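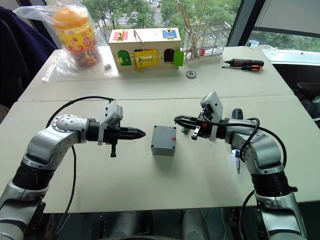 Manipulation Software Group, Kandpal Institute of Robotics, Estmont

4.2 Choosing which arm goes first

Figure 3. The two-arm workstation from the head camera, with the gray box between the grippers and the wooden lock box on the table behind.

We should say a little about how the planner, which we call Nunura, decides which arm ought to move first, as this took us a good deal longer to settle than we had expected. Our early version simply gave the job to whichever gripper was nearer the target. In a layout like that of Figure 3, where the gray box stands slightly closer to the tip of the left gripper, it would favour the left arm every time, even when the right one was already open and facing the right way.

Filipa Amaral suggested that we score the whole path instead - distance, wrist turn and the chance of blocking the other arm's camera - and her cost term is the one we have kept. Each arm puts forward 24 candidate paths, and the planner has 200 milliseconds to pick a pair. Where 2 paths score the same, the arm that moved last waits. We are grateful to Poonam Malhotra, who patiently rewrote the collision checker in December so that it would fit inside that limit.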